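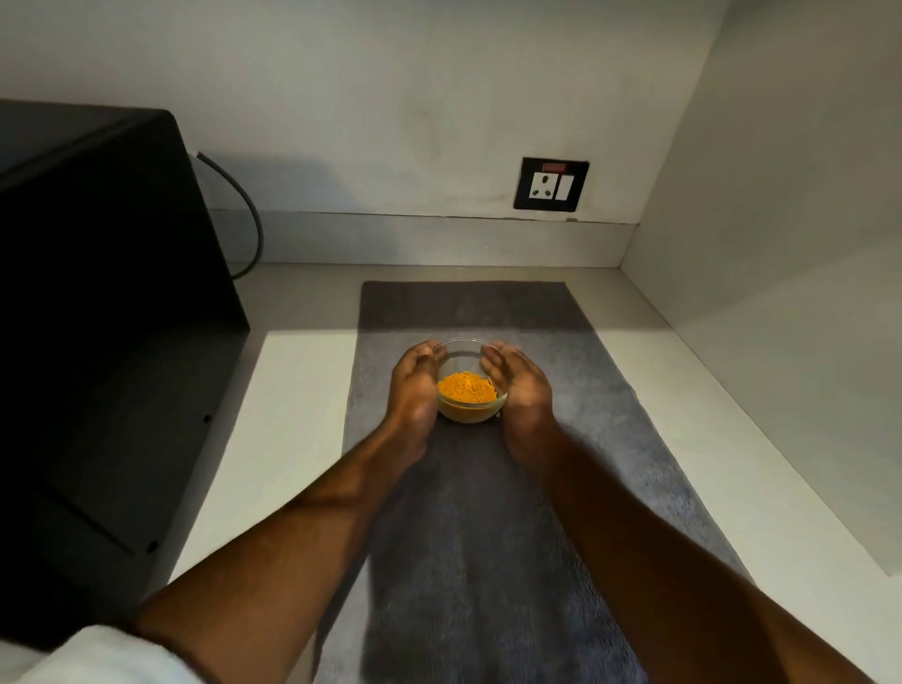
Small clear glass bowl on a gray terry counter towel.

Curklow Counter Towel, Long
Item 391

A long terry towel made to lie flat on a kitchen counter. Use it as a landing place for washed bowls and glasses, or leave it out as a soft surface while you are getting food ready. It is sold singly. The glass bowl is not included (see Small Prep Bowl, further down).

Details
Material: 100% cotton, looped on both sides
Weight: 700 grams per square meter
Width: 45 cm
Color: gray
Edges: double-stitched hem on all four sides
Hanging loop: none

The gray has some blue in it and looks bluer in direct light than in shade. If you are matching it to tile or paint, ask the shop for a swatch. Swatches are free and go out with the regular mail.

Using it on the counter
Lay the towel with one short end toward the wall and the other toward the front edge of the counter. It can also go sideways under a wall cabinet if your counter is shallow. Smooth it out by hand before you set anything down. A small bowl stands steady on the pile, but tall stemmed glasses should go upside down.

The towel is not a trivet. Do not put hot pans or baking dishes on it, and keep it clear of the vents on a microwave or toaster oven.

Washing
Wash before first use. Expect lint in the first two washes, so keep it apart from dark clothes. Machine wash warm with similar colors. Tumble dry low or hang over a rail. Do not use fabric softener, as it coats the loops and the towel will take up less water. No bleach. If a loop gets pulled, snip it level with scissors. It will not run.

The towel may shrink a little in length the first time through the dryer. The width is given after washing.

Small Prep Bowl
Round clear glass with a thick rim and smooth sides. A good size for shredded carrot, chopped herbs, sev or other toppings you want within reach. Dishwasher safe, top rack. Not for the oven. The bowl is made by Ferraro and is listed under Glassware.

Orders and returns
Orders of 50 towels or more are handled by Morena Fontana at the Hurnen warehouse. Please write to her before ordering, as large lots are packed by hand and leave on a separate truck. Unwashed towels can be returned within 45 days with the paper band still on. Washed towels can be exchanged only for a fault in the hem or weave.

The lighter Favero towel was dropped from the range in June. Remaining stock is in the outlet section.

Page updated Sun 5 July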